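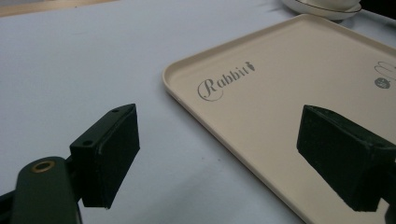 浅色桌面,米色托盘。

厨房里那些没人爱洗的东西
更新于 2024-02-26

锅碗有人洗。锅碗毕竟下一顿要用,赖不过去。真正在厨房里过着逍遥日子的,是托盘、筷子筒、沥水架的接水盘、米桶盖子、调料瓶的底,还有冰箱门上那圈胶条。它们平时看着都挺体面,您拿手指头摸一下再说。

下面这些办法都是我在自己家里试过的,有几条是试坏了东西以后才学会的,坏掉的那几样也会如实交代。用料基本是小苏打、柠檬酸、洗洁精、热水和旧牙刷。家里要是已经囤了一柜子专用清洁剂,先把那些用完,别浪费。

先说一句要紧的:含氯的漂白剂、84一类,不要跟柠檬酸、白醋、洁厕灵放到一块儿,也不要前脚用完一种后脚就倒另一种。窗户打开,手套戴上。这一条没有什么好俏皮的。

塑料托盘发黏

塑料托盘用久了,摸上去有一层说不清的黏,洗洁精刷过,干了还黏。多半是油烟落上去,跟灰尘过起了日子。拿一勺小苏打,加一点点水,调成牙膏那么稠,抹开,放一刻钟,用湿的软布打圈擦。边角那条沟用旧牙刷,刷毛斜着进去。冲干净,立起来晾。

擦过两遍还是黏,那就要考虑是塑料自己老化了。老化的塑料没有救,洗得越勤快越黏。我有一个用了好些年的收纳盘,花了一个周末的下午伺候它,最后手上全是它的皮。请它走吧,别有感情。

钢丝球不要碰塑料。刮出来的细道子会存油,下回更难洗,您等于亲手给污渍盖了宿舍。魔术海绵也少用,它本质上就是细砂纸,只是长得像块豆腐。

托盘别摞着收。中间哪怕有一点水汽,过几天揭开就是一股抹布味。非摞不可的话,中间垫一张厨房纸,或者干脆竖着插在文件架里。办公用的那种铁网文件架,放在橱柜里插托盘、插锅盖、插砧板都行,比叫“厨房专用置物系统”的便宜一大截。我在 Vuratis 的网店里见过一个标价139元的“系统”,跟我桌上夹水电费单子的那个,差别主要在于说明书有几种语言。

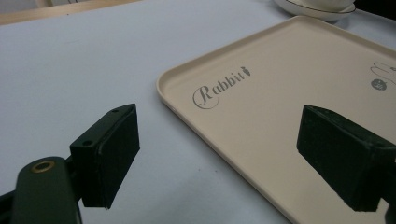
带印花的塑料餐具,洗的时候得分两种对待:图案压在表层底下的,随便一点没关系;图案印在面上的,就得像对待刚涂的指甲油。分辨起来很容易,闭上眼睛用指甲轻轻划过图案的边,能觉出有个坎儿,就是印在面上的。像盘底印着花体“Rabbit”、末尾还翘起一个小胡萝卜的托盘,这类细笔画最不经磨,往往先掉一截尾巴,再掉半个字母,最后剩下几道谁也不认识的弯。所以字的那一块只用手掌蘸洗洁精抹,海绵的绿面请绕道,含酒精的湿巾也别在上面来回蹭。小苏打膏抹到图案旁边就停手。万一已经掉了一点,别拿记号笔去补,食物会帮您把颜色带走,带到哪儿去就不细说了。

贴纸残胶跟这个是一路的问题。新买的盘子,价签总爱贴在正中间,撕下来留一块灰印子。拿吹风机吹热,趁软慢慢揭,剩下的胶用食用油抹一抹,搁一会儿,再用洗洁精洗。风油精也管用,就是之后一个星期,您的水果盘都在防蚊子。指甲油去除剂千万别用在塑料上,我那个肥皂盒至今有一块是磨砂的,原先可不是。

筷子和筷子筒

筷子筒的底是厨房里最不想看的地方之一。筷子洗完带着水插进去,水往下流,底下那层东西就有吃有喝了。所以筷子先平摊在干布上,或者头朝上架着,干透了再进筒。筒底要有眼儿,没有眼儿的筒拿去插锅铲也不行,插圆珠笔吧。

已经有味道的筷子筒,热水加柠檬酸泡半个钟头,奶瓶刷捅一遍,倒扣晾干。瓷的可以直接用开水烫,玻璃的要当心,先用温水过渡一下。塑料的看底下标的耐热温度,没标的就按怕烫处理。

竹筷木筷上要是长了点点,又洗不掉,或者闻着发酸,就别留了。网上有人教用盐炒筷子,我炒过,厨房香得像在做什么地方菜,筷子上的点点原封不动。漆筷不能这么折腾,也不要久泡,泡久了漆会起皮,吃面的时候您会多一味配料。

白色的塑料筷子、密胺筷子最显色,夹两回咖喱就成了老象牙。彩漂粉(含氧的那一种,看清楚再买)兑温水,泡上,水凉了捞出来多冲几遍。密胺的东西别放微波炉,也别直接下滚油锅里捞炸丸子,我知道它最长最顺手,还是别。

换筷子的周期,说法很多,半年、一年、三个月都有人主张,主张三个月的往往也卖筷子。我的办法是每年12月收拾一次抽屉,把弯的、裂的、起毛的、找不到另一半的统统清出去。找不到另一半的那些,可以拿来搅腻子、给番茄苗搭架子、通下水口的滤网。不可以再配成一双给客人用,客人看得出来。

抹布

抹布越多越不干净,这是我家多年来的惨痛经验。挂着一排各司其职的抹布,到第三天就谁也记不清哪块是擦灶台的、哪块是擦碗的了,于是凭颜色猜,凭气味确认。后来我只留两种:浅色的碰碗,深色的碰别的一切。浅色的每天晚上洗完拧干摊开晾,不要团着搭在水龙头上,那个姿势除了好看一无是处,况且也不好看。

棉布的可以煮。专门找一口退役的锅,水里放一勺小苏打,开锅后小火咕嘟十分钟。家里人问今晚吃什么的时候,请及时把盖子盖上。超细纤维的别煮也别加柔顺剂,柔顺剂一进去它就不吸水了,只会推着水满桌子跑。Puvel 的那种薄款,我用过一包,洗衣机里跟毛巾一起洗,出来沾了满身毛,像养了只猫。单独洗,装个洗衣袋,就没这个事。

桌面上的印子

浅色桌面最会记仇。茶杯底、酱油点、报纸上掉下来的油墨,都替您存着档。新鲜的印子用湿布马上擦,放了一夜的,先用温热的湿布捂几分钟再擦。茶渍用小苏打膏,油墨先拿洗洁精原液试,试的时候找个不显眼的角,别像我,直接从正中间开始。

铺了桌布或者防水垫的,每星期掀开一次。垫子底下的水进得去出不来,实木桌面捂上一阵就会发白。发白的地方趁早处理,先敞开晾一两天,轻的自己会退;还在的话,干布隔着,用不带蒸汽的熨斗低温轻轻压几秒钟,拿开看看,再压。手不要抖,也不要边压边看手机。漆面的桌子没把握就别熨,摆个花瓶上去,您家从此就是有花瓶的人家了。

刚从火上下来的锅,底下一定要有东西。托盘不算东西,尤其是塑料的。隔热垫买最丑的那种软木圆片就够用,丑有个好处,不会有人舍不得用。
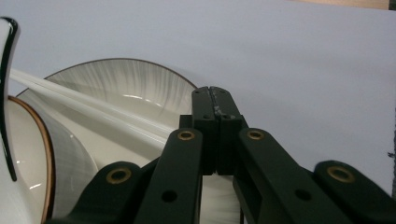 不锈钢水槽边上那圈发黑的硅胶,到底能不能洗白?

看黑在哪儿。黑在表面的,把厨房纸搓成条,贴着胶缝铺好,浇上含氯的除霉剂,放几个小时,揭掉冲净,多半能白回来;黑到胶里头去的,泡一宿也没用,只能铲掉重打。重打之前要让缝彻底干透,我一般是前一天晚上铲,第二天晚饭后打,打完整整24小时不沾水。全家那天吃外卖,这是整件事里唯一受欢迎的部分。

打胶的时候,缝两边先贴美纹纸,胶挤出来以后,手指蘸点洗洁精水一抹到底,趁没干就把纸撕掉。抹到一半停下来欣赏的,那个地方以后都会有个疙瘩。Jomo 的美纹纸撕得挺利落,杂货店里散装的也能用,就是别放到过期,过了期的会一丝一丝地撕,撕到您怀疑人生。

砧板

砧板要两块,生熟分开,这个道理人人都懂,人人家里那两块最后都混着用。管用的办法是让它们长得完全不一样,大小、颜色、材质都别相同,混起来自己都别扭。

木砧板新买来先擦一层食品级的矿物油,放12小时,多余的擦掉,再来一遍。花生油、菜籽油不合适,放久了会哈喇,切个苹果都是一股老油条味。用过之后马上冲,两面都要冲,只湿一面的板子容易拱起来,拱起来以后切黄瓜,板子在下面给您打拍子。竖着晾,别贴墙。

去葱蒜味,撒一把粗盐,用半个柠檬的切面去擦,擦完冲掉。去鱼腥也是这个办法,记得用凉水先冲,热水一浇,蛋白凝在木纹里,腥味就落户了。塑料砧板刀痕深了就换,刀痕里的颜色是哪一年的火龙果,考证出来也没有意义。

冰箱门胶条

胶条的褶里能掏出来的东西,比冰箱里的还丰盛。旧牙刷蘸温热的洗洁精水,一褶一褶刷过去,再用包了湿布的筷子(前面说的那种丧偶的筷子,用处来了)走一遍,最后拿干布吸干。胶条有点变形、关不严的,用热毛巾敷软,把门关上压一夜,轻的能回来。拿张纸币夹在门缝里,关上门往外抽,一抽就走的地方就是漏冷气的地方。请用小面额的,抽的时候有人用力过猛。

冰箱里面的味道,先把那盒东西扔了。您知道是哪盒。小苏打、咖啡渣、茶叶包、柚子皮都可以放,放在那盒东西旁边就都不管用。

碗怎么放才不打架

碗从沥水架上下来,先看碗底那圈没上釉的地方干了没有。那里最吃水,摞上去以后水全留给了下面那只。赶时间就用干布在碗底抹一圈,也就两秒钟。盘子在下,碗在上,口径大的打底,一摞别高过您的手掌。摞得再高也装得下,就是拿最底下那只的时候,全家都会来围观。

带釉下花纹的细瓷之间垫一层薄布或者咖啡滤纸。超市里卖的那种毛毡垫片也挺好,印着小花,一包的价钱能买一只碗。

碗套在一起拔不出来,别硬拽,更别拿刀撬。外面那只坐在温水里,里面那只放凉水,等一等,轻轻转着往外拿。不要用开水配冰块,冷热差太大,分是分开了,分成了很多块。

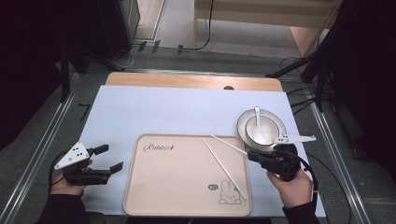

有读者留言说,她家的碗从来不摞,吃完洗完就原样摆在托盘上,盖块纱布,下一顿掀开直接用,省了一道收、一道拿,家里人也再没问过碗在哪儿。她还说,按我这个写法,厨房里没有一样东西配得上休息。

这个办法我照着过了两个礼拜,挺好使,前提是人口少、桌子大、不养猫。纱布要天天换,托盘底下那层积水也要天天倒,不倒的话请从本文第一节重新看起。梅雨天不建议,北方冬天开着暖气的时候随便摆。

另外有人来信问柠檬酸和白醋哪个好。除水垢两个都行,柠檬酸没那股凉拌菜的味道,兑多少也好掌握,我自己用一平勺兑一大杯温水。烧水壶里煮开以后放半个钟头,倒掉,再煮一壶清水,也倒掉。大理石台面、人造石台面都别沾酸,沾上就是一块哑光的印子,打磨要请人,请人的价钱我打听过一次,之后就再也没让柠檬酸出过水槽。

还有问沥水架接水盘上那层粉红色的东西是什么的。多半是喜欢潮气的细菌,刷掉,冲干净,开水能烫的就烫一下,晾干。隔几天又来,说明盘子一直没干过,把架子稍微垫斜一点,让水往一头走。我垫的是两个酱油瓶盖,看着寒碜,用到现在。

调料瓶的底,用湿布垫着站一晚上,第二天一擦就掉。油瓶外面套一截旧袜子的筒,往下流的油全归它,脏了换另一只。袜子请选洗过的。

米桶盖子下回再写,我家那个昨天刚打开看了一眼,又盖上了。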